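Small bathroom, small fixes. These are the jobs I did in the upstairs bathroom at Trukthorpe over the winter, written down so I don't have to work them out again for the downstairs one. Most take less than an hour and none of them needs a plumber.

Toilet paper storage comes up first in every bathroom I help with, and so does the question of color.

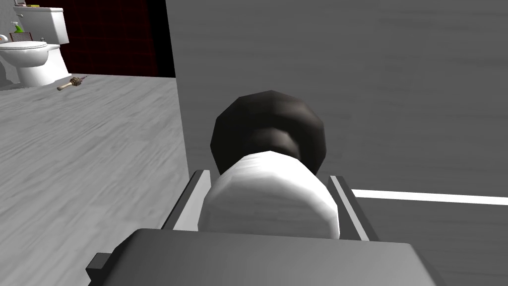
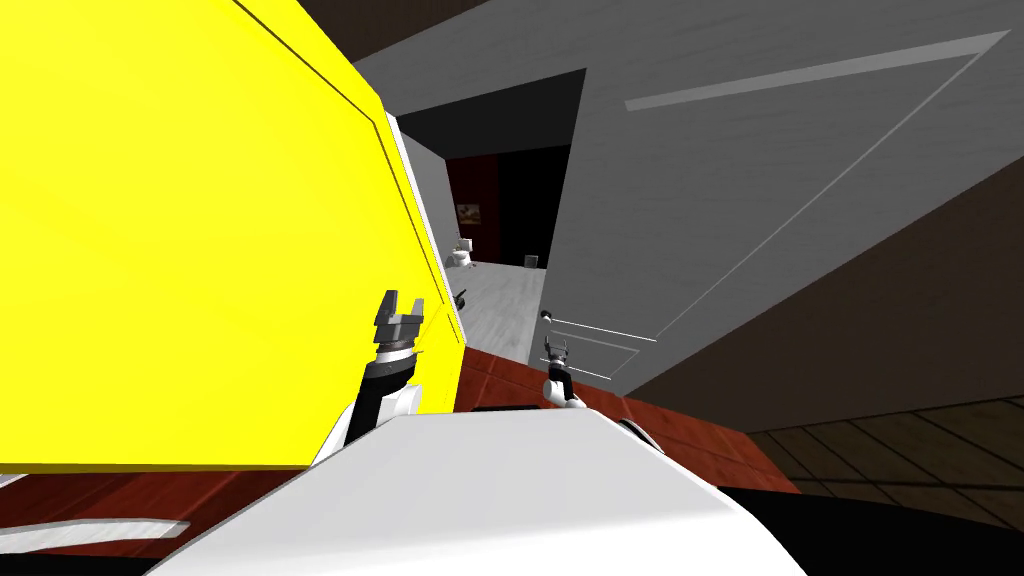

## Spare rolls

Keep two rolls in the room and the rest somewhere dry. A hall closet is fine. Paper stored in a bathroom with a daily shower picks up damp and starts to pill when you tear it.

If the holder squeaks, take the roller out and rub candle wax on both ends. If it keeps dropping the roll, the spring has gone weak. Pull the two halves apart and stretch the spring a little, or buy a new roller. They cost next to nothing and almost any of them will fit.

A holder that has come loose from drywall won't tighten up again in the same holes. Move it an inch over, use proper anchors, and fill the old holes.

## Painting a strong color

Yellow is hard to cover with. I used a yellow from Bellau and the first coat looked like weak tea. A gray primer underneath helped more than a third coat would have.

- Wash the surface with dish soap and water, then rinse it twice.
- Sand any shiny spots until they go dull.
- Prime, and leave it overnight.
- Use a short-nap roller on flat panels and keep a wet edge.
- Take the tape off before the last coat is fully hard.

Write the color number on a piece of masking tape and stick it inside the vanity door. Mine is 257.

## Slow sink drain

Try the stopper before you try anything from a bottle. Most of them lift out, or come out once you undo the nut behind the tailpiece. Put a bucket under it. Clean off the hair, run hot water for a minute, and put it back.

Rafsan Roy uses a plastic zip strip with barbs cut into it and gets the same result without taking anything apart. I still prefer the nut – you get to see what the seal looks like.

## Caulk

Old caulk has to come out completely. New silicone doesn't stick to old silicone. I use a Grube scraper, the narrow one, and wipe down with rubbing alcohol afterward. Fill the tub with water before you run the bead so the gap is at its widest, and leave the water in until the caulk has cured.

Cut the nozzle smaller than you think you need.

## Fan

Hold one square of paper up to the grille with the fan running. It should stay there by itself. If it falls, switch off the power at the breaker, take the cover down, and vacuum the blades. I did mine in February and the Zuveck cover had a solid mat of lint behind it.

Replacement covers for that model are hard to find, so go easy on the clips.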